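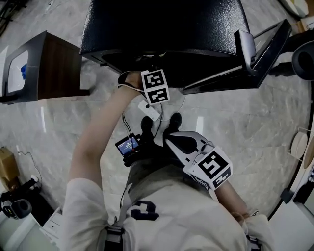 Mein Notgroschen und ich: eine Zwischenbilanz

Suche nach:
Suchbegriff eingeben

Seit Montag liegt mein Notgroschen endlich auf einem eigenen Konto. Wer hier schon länger mitliest, weiß, wie oft ich das angekündigt habe (und wie oft dann doch wieder die Autoreparatur, der Urlaub oder einfach der ganz normale Monatsletzte dazwischenkam). Jetzt steht es aber da, schwarz auf weiß: 3000 Euro, Tagesgeld, Finger weg!

Angefangen hat das Ganze mit der Nebenkostenabrechnung. 601 Euro Nachzahlung, zahlbar in zwei Wochen. Ich hatte das Geld schon, irgendwie, aber eben verteilt: ein bisschen auf dem Girokonto, ein bisschen auf einem uralten Sparbuch, und der Rest in einem Fonds, den ich ungern anfassen wollte. Am Ende habe ich doch Fondsanteile verkauft, natürlich an einem Tag, an dem der Kurs gerade schlecht stand. Geärgert habe ich mich eine ganze Woche lang, und zwar über mich und kein bisschen über die Hausverwaltung.

Danach habe ich mich hingesetzt und Konten verglichen. Ein Abend, dachte ich. Es wurden mehrere. Diese Vergleichsportale sind ja eine Wissenschaft für sich: Ganz oben stehen die Angebote mit dem Aktionszins, der nur für Neukunden gilt, und wenn man dann die Fußnoten liest, rutscht man nach ein paar Monaten auf einen Zins, bei dem man das Geld auch gleich ins Marmeladenglas stecken könnte. Ich wollte aber kein Zinshopping betreiben. Ich kenne mich, ich vergesse den Stichtag.

In der engeren Wahl waren dann nur noch zwei: das Tagesgeld der Hilau Bank und das von Ruotsalainen. Bei Ruotsalainen gab es etwas mehr Zinsen, dafür läuft dort alles über eine App, die auf meinem Telefon ungefähr so flüssig ist wie kalter Honig. Hilau hat eine Webseite, auf der ich mich sofort zurechtgefunden habe, und schreibt die Zinsen jeden Monat gut. Das ist rechnerisch fast egal, das weiß ich schon, aber ich freue mich halt über jeden kleinen Eingang – und wenn mich das bei der Stange hält, soll es mir recht sein.

Die Eröffnung hat 14 Minuten gedauert, Ausweisprüfung per Video inklusive. Den Ausweis musste ich so lange vor der Kamera kippen, bis die Hologramme ordentlich geglitzert haben, und beim dritten Anlauf hat es dann geklappt. Der Brief mit den Zugangsdaten kam ein paar Tage später.

Ein Wort noch zum Dauerauftrag, weil nach dem letzten Beitrag so viele danach gefragt haben: Meiner läuft jetzt am Ersten, direkt nach dem Gehalt. Früher habe ich am Monatsende überwiesen, was übrig war, und übrig war selten etwas. Seit Mai geht das Geld gleich weg und ich vermisse es nicht. Die Umstellung auf den Monatsanfang hat bei mir mehr gebracht als jedes Haushaltsbuch, und ich hatte wirklich viele Haushaltsbücher. Das schönste war mit Leineneinband, benutzt bis Seite vier.

Den Telteck-Tarif fürs Telefon habe ich bei der Gelegenheit auch gleich gekündigt. Der lief noch von meinem alten Handy her mit, Datenvolumen ohne Ende, das ich nie gebraucht habe. Die Ersparnis kommt mit in den Dauerauftrag.

Offen ist noch die Frage, ob der Betrag reicht. Die üblichen Faustregeln sprechen ja von mehreren Monatsausgaben, und da bin ich noch nicht. Ich lasse den Dauerauftrag also weiterlaufen und schaue im Winter noch mal drauf. Den Fonds rühre ich bis dahin nicht an, auch wenn die Waschmaschine seit Neuestem beim Schleudern Geräusche macht, die ich lieber nicht näher untersuchen möchte.

Wie macht ihr das denn? Eigenes Konto, Unterkonto oder doch alles auf einem Haufen? Schreibt es mir gern in die Kommentare, ich lese alles!

Ähnliche Beiträge
Zusatzversicherung bei Osteo: lohnt sich das für mich?
Das alte Sparbuch und der Gang zur Filiale
Steuererklärung am Küchentisch

Diese Website verwendet Cookies. Wenn du weiterliest, stimmst du der Nutzung zu. OK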